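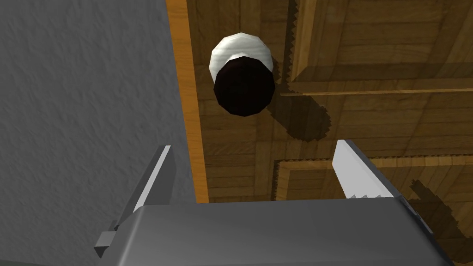
Serpil Yurt
Thread on storing ground coffee, after I got the same question at work for the third time this month. Dry stuff, be warned.

Serpil Yurt
Ground coffee goes stale faster than whole beans. Grinding exposes far more surface to oxygen, and the carbon dioxide held in the bean escapes quickly once the structure is broken.

Serpil Yurt
The four things to limit are oxygen, moisture, heat and light. For a household that finishes a bag in a week or two, the first two matter most.

Serpil Yurt
Headspace: a half-empty jar holds a lot of air. Two small jars filled to the brim beat one large one. Open the second when the first is finished.

Serpil Yurt
Lids: a friction fit is fine for sugar. For coffee you want a gasket. Quick test: fill the jar with water, close it, turn it over on a paper towel and leave it overnight. Any damp spot and the seal is too loose. Dry the jar fully before use.

Serpil Yurt
Refrigerator: no. The door gets opened all day, humid air condenses on cold grounds, and coffee picks up odors.

Serpil Yurt
Freezer: yes, with conditions. Portion first, seal each portion, take out one at a time and let it reach room temperature before you open it. Never refreeze.

Serpil Yurt
Berkay Çetinkaya asked about valve bags. The valve lets gas out and keeps air from coming in. It does this only while the bag is sealed. After you cut the top, roll it down tight and clip it, or move the contents to a jar.

Serpil Yurt
My own notes, kept since May: 800 g per month, split into 3 jars, kept in a cupboard away from the stove. I write the grind date on masking tape on the base, as lids get swapped.

Serpil Yurt
Oils build up on the inside wall and turn rancid. Wash with unscented soap between fills. Rubber gaskets hold smells, so take them off and wash them separately.

Serpil Yurt
Tea is a different case. Will post on that when I have the humidity readings from Vandana.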